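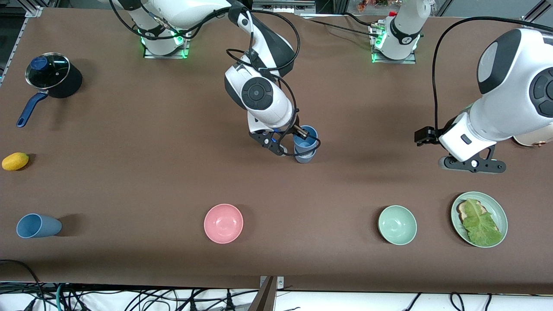

# Returnable cup scheme to open across Valleck town centre

**For immediate release — 3 Mar 2025**

Cafés, canteens and takeaways in Valleck will be able to serve drinks in returnable plastic cups from this spring, under a deposit scheme run by the catering supply firm Zerevska.

The scheme is called Rasum. It will start with 22 outlets, most of them between the railway station and the market hall. Customers pay a deposit of £1 when they buy a drink and get it back when they hand the cup in at any outlet taking part. It doesn't have to be the place where the drink was bought, and there is no app to download and no account to open.

Sign-up for the first group of outlets closed in February. A second group will be able to join in the summer.

## How the deposit works

The deposit is shown as a separate line on the till receipt. It is the same for hot and cold drinks and for all sizes of cup.

Cups can be returned during an outlet's normal opening hours. Staff check that the cup belongs to the scheme and pay the deposit back in cash or to a card. A customer who wants another drink can swap a used cup for a clean one and pay nothing further on the deposit. Receipts are not needed.

Cracked or stained cups will still be accepted, provided the scheme mark on the base can be read. Lids carry no deposit but should be returned with the cup where possible.

There is no time limit. A cup kept at home over the winter will be worth the same £1 when it comes back.

Customers who prefer to bring their own mug can go on doing so, and outlets that give a discount for this have told Zerevska they will keep it. Drinks in china cups and glasses for people sitting in are not affected.

## Washing and collection

Used cups will be collected by Ansah, which already handles laundry and crockery for hotels in the area. The cups will be washed and dried at its Valleck depot, then checked by hand before being stacked in sealed crates. Each crate holds 30 cups.

Town centre outlets will have a collection every weekday morning before opening. Those further out, including the leisure centre and the college canteen, will have one on alternate weekdays, with an extra run available by telephone if they fill up early. Clean crates are dropped off at the same visit, so a café should need storage space for no more than a few crates at a time.

Outlets are asked to empty and rinse cups before crating them. They don't need to wash them, and they should not put returned cups back into use on their own premises. This applies even where the outlet has a commercial dishwasher.

Cups that fail the check will be taken out of use and sent for recycling as a single batch — they are all made from one type of plastic, lids included, and do not need to be sorted.

"The washing was the part that took longest to agree," said a spokesperson for Zerevska. "Small cafés told us they had no room for another machine and no spare hands at the end of the day. We needed somebody to come to the door, take the dirty ones and leave clean ones."

## What outlets pay

Outlets pay a handling charge for each cup supplied. There is no joining fee during the first year. The charge covers collection, washing and replacement of worn cups. It does not cover cups that go missing from an outlet's own stock before they have been sold with a drink, and these will be invoiced at the value of the deposit.

Deposits are settled monthly. An outlet that takes in more cups than it gives out will be paid the difference, which is likely to matter most at the station, where people finish drinks bought elsewhere in town. An outlet that gives out more than it takes in will pay the difference to the scheme.

Deposits on cups that are never returned are held in a separate account. Zerevska has agreed to use this money only for replacement cups and for lowering the handling charge, and will publish the balance once a year.

Either side can end an agreement with 30 days' notice. Crates and unused cups are then collected without charge.

## Trial at the market hall

The scheme follows a trial at stalls in Valleck market hall, which ran for 51 trading days and ended in February. Stallholders used two sizes of cup and a single return counter next to the north entrance.

Several things have been changed as a result. The return counter was hard to find and closed before the last stalls did, so every outlet will now accept returns for as long as it is open. The first lids came loose on the larger cup and have been replaced with a deeper design. The scheme mark has moved from the side of the cup to the base, after stallholders reported that it wore away with handling.

The trial also showed that customers wanted to know about the deposit before they reached the till. Outlets will be given a window sticker and a counter card, and are asked to put the deposit on their menu boards in the same size of lettering as the prices.

"People were happy enough to pay it once they understood they would get it back," the spokesperson said. "They were less happy when the first they heard of it was the total on the card reader. That was a fair complaint and we have tried to put it right."

Stalls that took part in the trial will move over to the full scheme without a break. Cups from the trial remain valid and can be returned at any of the new outlets.

## Events and schools

Cups will be available for hire by organisers of fêtes, sports days and outdoor concerts within the Valleck boundary. Event hire is charged by the crate, and organisers may choose whether to take a deposit from their visitors. Bookings should be made at least two weeks ahead.

Schools can borrow one crate free of charge for up to a week, including for use at fairs and leavers' events. Delivery is included if the school is on an existing collection route.

The scheme's cups are suitable for hot and cold drinks. They should not be put in a microwave or used to store food.

## Joining the second group

Applications from cafés, bakeries, canteens and takeaways will open once the first outlets are running. Premises must be within the Valleck collection area and must be able to keep returned cups apart from clean stock. Mobile traders may apply if they have a fixed address where crates can be left.

A list of outlets and their return hours will be posted in the window of each one and kept at the town library's enquiry desk. Printed copies in large type can be requested from the desk or from Zerevska.

**ENDS**

## Notes to editors

- Zerevska supplies tableware, packaging and kitchen goods to catering businesses. Rasum is its first deposit scheme.
- Ansah is responsible for collection and washing. Questions about hygiene checks will be passed to its depot office.
- The deposit is refundable in full. The handling charge is paid by outlets and is separate from it.
- Sample cups and lids are available on request from the Zerevska press office.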